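Ondrejka House, move-in safety checklist (with my comments)
Walked by: Kamonchanok
Date: 17 June 2019
Unit: 224, Flendholm side

Hi all! I said I'd type this one up properly so here goes. Same list as always, my rambling goes after each line. Manolis, yours are the ones that say FIX.

ENTRY AND HALL

Front door closes and latches by itself – OK
Closes nicely now! Much better than when I tried it in the spring and had to lean on it with my hip.

Deadbolt turns from inside without a key – OK

Peephole clear – OK
Somebody painted right over the edge of it but you can see out fine.

Hall light and switch – FIX
Works, but the switch plate is cracked at the bottom corner and I could wiggle it. New plate please, the plain kind. I have a box of them in the Arnum office if you want to stop by.

Trip hazards – OK
The carpet strip by the closet used to curl up and it has been glued down. Thank you whoever did that!

LIVING ROOM

Smoke alarm sounds when tested – OK
Oh boy does it. Sorry, neighbors. It's a Bindeo and the sticker says replace in September, so I put it on the calendar already.

Window opens, stays open, locks – FIX
Left one is great. Right one slides back down on its own, and it comes down hard. I would not want a kid's fingers anywhere near it. Please do this one before the keys go out, it's the only thing on the whole list I'd hold the move-in for.

Blind cords tied up high – OK
Cleats are on both sides. I wound them up myself and then wound them again because I did it sloppy the first time.

Outlets tight, no scorch marks, tester shows good – OK
All good. The one behind the radiator is a pain to reach and I banged my elbow, but it tested fine.

Radiator valve turns, no drips – OK
Stiff, but it turns.

BATHROOM

GFCI trips and resets – OK

Grab bar solid – OK
I hung on it with my whole weight (don't tell Thanasis) and it didn't budge.

Hot water at the tap – RECHECK
Felt too hot to me. I forgot the thermometer in the car, so no number, and I'm not going to guess. Nektarios, could you take a reading when you're in the boiler room anyway?

Fan pulls a tissue – OK
Held it up there all by itself. It's loud, though. Kind of a hum with a rattle in it, and the rattle goes away if you push on the cover. One screw is probably stripped.

Floor around toilet firm – OK

KITCHEN

Stove burners light, knobs click to off – OK
The front left knob has lost its markings. Not a fail on our list but I wish it were! I'd like to see a new one on there.

Range hood filter clean – FIX
Yuck. Soak it or swap it, up to you.

Counter sealed at the wall, no loose tile – OK
I ran my fingernail along all the joints and tapped on the tiles, listening for hollow ones. None. The grout is in good shape too, which surprised me in a building this old. I love those white tiles, they make everything look scrubbed.

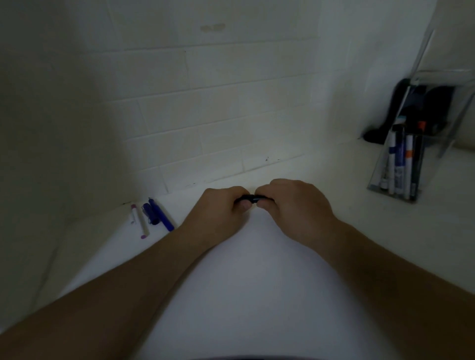
Counter area, white subway tile along the back wall.

Cabinet doors hang straight – FIX
The one next to the sink drops when you open it. Top hinge.

Under-sink shutoffs turn – OK
Both turn by hand. I put a paper towel down there for the length of the visit and it came back dry.

Fire extinguisher, needle in green, tag current – OK
Mounted by the door where you can grab it on the way out – good spot.

COSTS, BEFORE CHARALAMBOS ASKS

We have 3,000 set aside for this floor and the estimates so far come to 2,973, so please no surprises! The window repair is already in there. The hood filter is not, but we can take it out of the 50 I keep for small stuff.

SIGN-OFF

Passed with fixes. Keys stay with me until the window is done. Manolis, text me when you've been in and I'll run over and check it, I'm only across the yard. And if anyone has my good flashlight, the yellow one, I'd really love it back before I do the basement.

Kamonchanok Phetsri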